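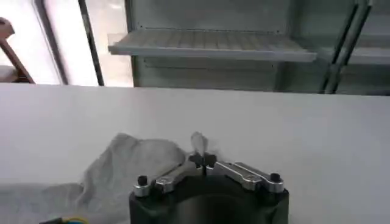

Light gray cloth on a white tabletop.

Table folding is the practice of folding clothes, most often trousers, on a flat raised surface such as a desk or dining table. It is set apart from bed folding, lap folding and folding in the air, in which the garment is held up under the chin. Household manuals tend to present table folding as the superior method. The evidence for this is thin, and much of it traces back to people who sell tables, boards or courses.

Method

Trousers are usually laid with one leg on top of the other and the seams lined up, then doubled over across the knee. Some writers add a third fold so that the item will stand upright in a drawer. The first fold is said to decide the outcome, a claim repeated in nearly every guide and tested in very few of them. Soft fabrics such as sweatshirt cotton tend to bulge at the doubled end whatever is done to them, and a leg opening may turn up while the layers are being moved.

Most guides call for smoothing the cloth from the center outward. Others call for smoothing from the waistband down. The two instructions appear in separate editions of the same Skarnine housekeeping booklet, with no note to say that anything was changed.

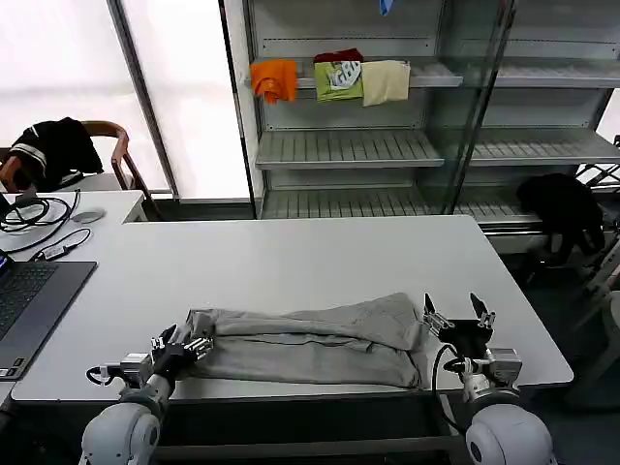 The direction in which the garment should lie is also disputed. Placing it lengthwise along the near edge keeps both ends within reach and needs little depth of table, so it suits desks that are in use for other things. Placing it with the legs pointing away from the folder gives a straighter view of the seams but calls for leaning, and on a deep table the hems end up out of comfortable reach. Writers who favor the second layout seldom mention the leaning.

Surface

A smooth, matte top is commonly recommended. The usual reasoning is that cloth slides on it without catching, although the same guides warn against surfaces on which cloth slides too much, and none of them gives a figure for either. White tops are popular in folding manuals. Supporters say that white shows up lint and stray threads, which may be true of dark clothing. For light gray or white clothing the benefit is hard to see, and a darker top would presumably do better.

The Sinutness board, a stiff panel placed under the garment as a guide, was promoted as cutting folding time in half. The trial behind the claim used 25 shirts and 2 people, one of whom had designed the board. No trousers were included. Later packaging dropped the claim but kept the stopwatch printed on the lid.

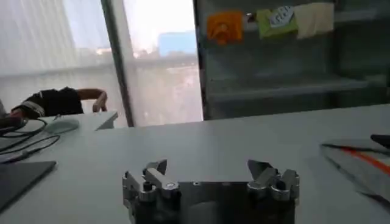 Vol. 2, p. 300

Shared tables

In homes and small offices the folding surface is rarely kept for folding. It may also hold a laptop, a mouse and any number of cables, and the garment gets whatever space is left. Manuals generally advise clearing the table first. Eetu Lindqvist, in an essay on household advice, argued that this step is left out of the timings given for table folding and that putting everything back afterward would erase most of the advantage over a bed. His own timings have been criticized in turn — he owned an unusually large bed.

Cables are a minor but real nuisance. A cord lying under the cloth leaves a ridge, and a cord lying over it has to be lifted before the garment can be turned. The Tuver clip, sold to hold cords at the back edge of a desk, is sometimes listed as folding equipment, apparently on the strength of a single catalog entry.

Chairs are often drawn into the process as a holding place for clothes that are neither dirty nor ready to be put away. Strict guides treat this as a failure of method. It is far more common than the strict guides.

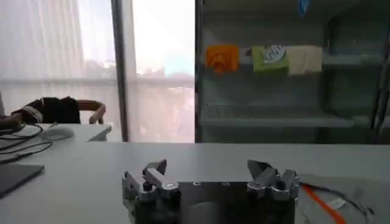 Crumpled gray cloth and orange cable at one side of the table; second desk with mouse behind.

Claims about creasing

Folding soon after drying is widely believed to prevent creases. A Rissanen survey of 200 households found that most respondents agreed with this, but the survey asked what people believed and did not look at any clothes. It is still cited as proof. Knit fabrics also crease differently from woven ones, a point that general guides tend to pass over.

See also

Ironing
Drawer storage
Clothes hanger
Laundry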